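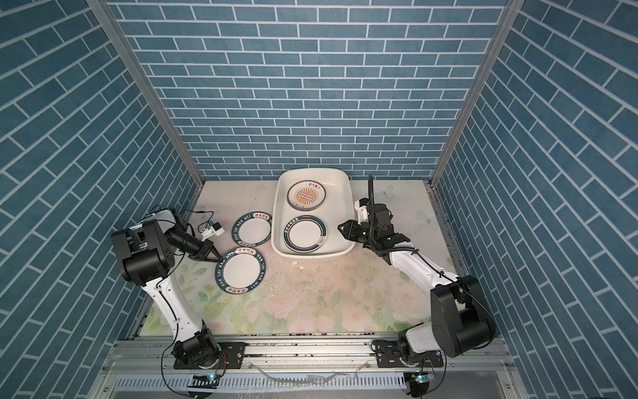 Search tickets Enter keyword or ticket no.

Print queue stalls after sleep, second floor
Status: Resolved
Opened by: Olesia Zinchenko
Assigned to: Catrin Skyrme

Tuesday, 8:40. Jobs sent from the Juntunen office reach the print server and stay at "Spooling". Printer panel shows Ready. Power cycling clears the queue for an hour or so, then it stalls again. Started in February after the switch was replaced.

9:15. Ping to the printer drops 23 of 100 packets. Swapped the patch cable, same result. Moved to another wall port, same result.

10:05. Switch log shows the port renegotiating each time the printer wakes. Printer is fixed at 100 full duplex, switch port is on auto. Set both ends to auto. Packet loss is gone.

10:30. Queue still stalls after sleep – separate fault. Server port was set up with SNMP status on, and the printer does not answer SNMP while asleep, so Windows marks it offline. Turned SNMP status off and restarted the spooler. Deleted four stuck jobs by hand.

1:50. Sleep timer set to 900 seconds for testing. Printed after two sleep cycles, no stall. OZ confirms from her desk. Same port setting still to be checked at Briletti.

Closed. CS

Willanetti IT Support – Contact the help desk – Copyright Willanetti – Back to top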